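# Guswood toy cabinet set

June — by Daranee Kamolrat

Print | E-mail this page

Notes on the Guswood set, a collection of 604 short clips about putting small things into toy cabinets and taking them out again.

## Contents

- `store/` — items going into a cabinet or drawer
- `fetch/` — items coming out
- `items.csv` — one row per item, 15 rows

Items are small household and desk things, markers included. Cabinets have colored panels, a door and a drawer, both with round knobs.

## Labels

Each clip has one line of text saying which item is meant and where it should go. Door position is labeled separately — open, closed or partly open.

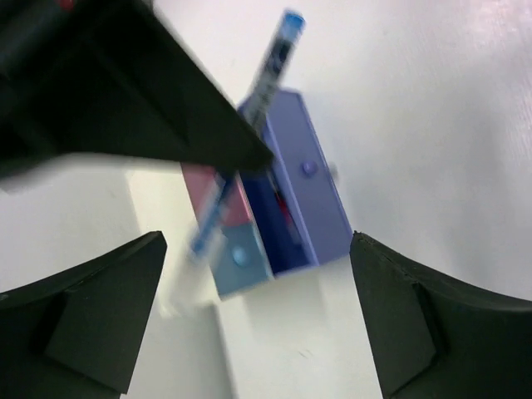

Drawer position uses the same three values. Fast clips can be blurry, and 14 of them have no item label for that reason.

Contact: Daranee Kamolrat, Trurkent
© Guswood. Back to top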